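Drinness Residents' Board > Roads, Buses and Parking
Thread: Nondden ferry timetable "improvements"

stavros_d
Has anyone read the notice pinned up at the Nistport ticket office? They want to cut the early Nondden crossing from June and call it a "simplified timetable". The reason given is that there were only 2,000 passengers on it over the whole winter. I'd like to know how they counted. I was on that boat most mornings and I never once saw a member of staff with a clicker or a clipboard.

Dušan Petkov
They count tickets, surely? You buy one, it gets logged.

stavros_d
Season tickets don't get logged. You wave it at the man and walk on. So everyone who uses the boat to get to work is missing from a figure that is supposed to tell us who uses the boat to get to work.

LeoHauser
Devil's advocate. I take the early one twice a month and there's never a queue. If it loses money, it loses money. Would you sooner they put the fares up for all of us?

ljubica_h
They put the fares up last year, Leo, and told us it was to protect the early crossing. I've still got the leaflet. Forgive me if I don't fall for it a second time.

LeoHauser
Fair point about the leaflet. I still think a half-empty boat is a half-empty boat.

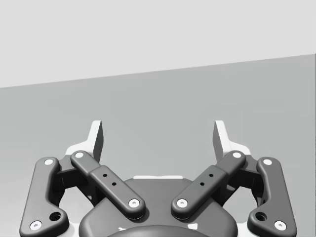

Last edited by ljubica_h on Apr 3, 2026

Right, I've now been through the consultation paper, all 16 pages of it. Page 2 says "strong local support" for the change. The footnote says this comes from 180 replies to an online survey. I live on the harbour road and never heard of any survey. Did anybody here fill it in?

Dušan Petkov
I did. There was a link on the Krasniqi bakery page. It asked whether you would like "a simpler and more reliable timetable", yes or no. It didn't mention losing a boat. I ticked yes, like an idiot.

stavros_d
There you go. Who is going to say no to reliable?

arben_dum
Before my cousin gets carried away – the paper does say the bus would be moved earlier to make up for it. Round by the bridge it takes longer, but it runs in fog, and the ferry doesn't. My wife lost four mornings to fog last winter. She'd take the bus.

stavros_d
"Would be moved", subject to talks with the bus company. I've heard that before. We were promised a shelter at Drinness slip on the same terms and I'm still standing in the rain.

arben_dum
The shelter was the old council. Different people.

ljubica_h
Same letterhead. Arben, I'd be happy with the bus if they'd print the times first and cut the boat afterwards. They want to do it the other way round and I can't see why we should trust them.

LeoHauser
That I can agree with. Get the bus times in writing, then talk about the boat.

Dušan Petkov
Is there an address for comments? The one on the notice bounced when I tried it last night.

ljubica_h
Bounced for me as well. I'm taking a paper copy to the ticket office and asking for a stamp on it. If anyone wants theirs handed in with mine, drop it through my door – green gate, mind the step.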